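# Paper, shelves and the round table: your questions

Hello, and thank you for stopping by! We're a small shared office called Skonda, up on the second floor of the Panent building, and these are the things people ask us most often before their first visit (and, bless them, sometimes after their tenth).

**Which table should I use for sorting papers?**

The round wooden one in the brick-walled room is everybody's favorite, and mine too. There's room to spread out, and you can pull an office chair right up to it.

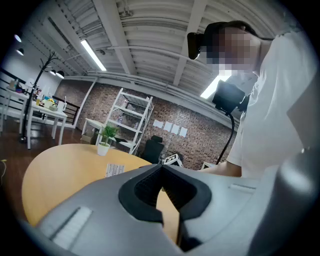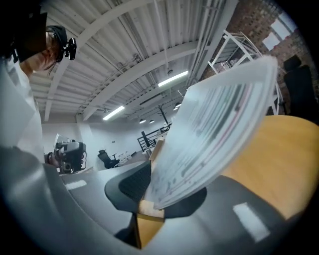 If you're bringing a big pile, say a year of printed spreadsheets, do start by squaring the edges and making smaller stacks by month. I once did 2,603 pages in a single go, March through the following winter, and I wouldn't wish that on anyone without a good lunch in the middle.

**May I move the plant?**

Of course! Just set it back on the table when you leave, please. It gets a splash of water every morning at 11, so there's no need to give it more, however thirsty you think it looks.

**Can I leave things on the white shelves?**

Yes, for up to 33 days. Put a name and a phone number on whatever you leave, and keep heavy boxes on the lower shelves. The tall unit has cross-braces, but we'd still like the weight down low.

**Do you sell folders?**

We keep Flustley folders at the front desk, in letter size only. For legal size, the stationery shop downstairs, Pandey, is usually well stocked and very patient with people who've forgotten their measurements.

**What about pages I don't want anymore?**

Ask at the desk for the shredding key. Take off the big binder clips first, though staples are fine. Plain paper with nothing private on it can go in the recycling by the stairs.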